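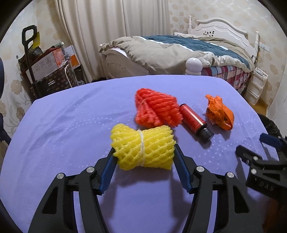 The Jang Street Materials Exchange begins its summer collection period on June 6, 2018. Residents of the Luresar district may bring clean household packaging to the front counter during regular opening hours. Foam fruit nets, such as the yellow and red-orange ones on the purple cloth, are accepted in any color and may be tied with string. Plastic bags are also accepted if they are empty.

1/ The exchange supplies packaging and craft material to schools, day programs and senior centers at no charge. Last year it filled 1,995 requests. Most came from elementary classrooms, with a smaller share from adult programs in Kerimetti.

2/ Items must be free of food, soil and strong odors. Please rinse bottles and jars at home and let them dry with the caps off. The counter has no sink for public use.

3/ We are not able to take the following: glass of any kind, medicine containers with labels still attached, aerosol cans, foam meat trays, and anything that has held motor oil or pesticide. The county drop-off site on Zumus Road takes most of these.

4/ Paper tubes are on hold until November. The storage room has 44 cartons of them, and the fire code limits what may be kept along the back wall. Egg cartons remain welcome.

5/ Teachers who wish to place an order should use the new request form. The old form asked for a building number, which many schools do not have. Orders sent on the old form before this notice will still be filled.

6/ Each order may include up to 33 pounds of mixed material. Larger orders need approval from Hsiu-ying Chou, who manages school accounts, and should be sent two weeks ahead of pickup.

7/ Pickup is at the side entrance. The loading space is marked for 15 minutes and is shared with the clinic next door. Please do not leave a vehicle there while visiting the counter.

8/ The Kerimetti branch will keep its present hours through the summer. It accepts fabric and yarn only. Fabric pieces should be at least one foot on each side, folded, and free of pins.

9/ Questions about a current order may be sent by reply to this thread. Please include the order number and the name of the school.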